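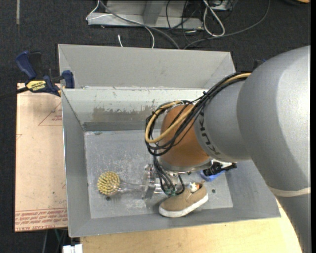

Drandilness, the October page

Welcome back to Drandilness, my ever-growing gallery of plain household stuff! If you're new, I like everyday things. Shoes, brushes, sponges, mugs, the plastic clips from bread bags, whatever ends up in the bottom of a bin or at the back of a closet. The whole album is up to 2,190 pictures now (I passed 2,000 over the summer and celebrated with cake, alone, at the kitchen counter). I've been trimming it down into smaller pages so they load faster on old phones, and this one is all about brushes and shoes, which go together better than you'd think.

Round brush, yellow-green bristles
I have such a soft spot for a round scrub brush. The bristles on this one have gone all clumpy, with dark gaps in between, and I love the color, somewhere between a lemon and a lime that got left on the windowsill. The handle is thin and a little see-through.

Tan canvas slip-on
Just the one shoe! Tan canvas, thick white rubber sole, no laces to fuss with. There's a little white and orange something sitting in the opening, and I've stared at it for far too long without deciding what it is. Guesses are welcome in the comments.

Gray metal bin
A good plain bin makes everything look better. It's rectangular, it's gray, and it has small round holes in the floor, which I wish every bin in my house had. Mine at home are solid plastic and collect sand all year long.

A few words on canvas shoes

People always write to me about canvas, so I'll put this here and then I can just point at it. I've worn slip-ons since college and I have cleaned them every wrong way there is. The washing machine makes the insoles curl up like potato chips. Bleach turned my favorite pair a sad sort of peach. What works for me is a bowl of lukewarm water, a drop of dish soap and a round brush, going in little circles and starting at the heel. Knock the dry dirt off first, outside! Then stuff them with plain white paper and leave them somewhere airy overnight. I used newspaper once and had the sports section printed on the inside of my shoes for a month.

The rubber part is easier. Baking soda and water, mixed up thick like frosting, then an old toothbrush along the edge where the canvas meets the sole. Wipe, look, do it again if you have to.

And a few on brushes

Shake them out and hang them up, or lay them on their side. If you stand a brush on its bristles they all splay out and you've basically got a mop for dolls. When the bristles clump I soak mine in warm water with a splash of vinegar and comb it through with a fork (a fork that lives under the sink now, please don't use it at dinner). Some come back nicely and some don't. The tired ones get moved down the ladder here — dishes, then shoes, then garden pots, then the hubcaps.

Odds and ends

The mugs page had 74 comments last time I looked, mostly people arguing over whether a soup mug counts as a mug. It counts!

I've also had two notes asking where the buttons went. They're under Dagdag now, together with the zippers and the snaps. Dagdag is my catch-all folder for anything smaller than a matchbox, and it badly needs a tidy, so don't judge me when you open it.

Next up is sponges and dish cloths, and after that I want to do a whole page of nothing but lids. If you have a lid with no pot, send it in, the more dented the better. Large files are fine, just tell me what color it is in real life so I can get the caption right.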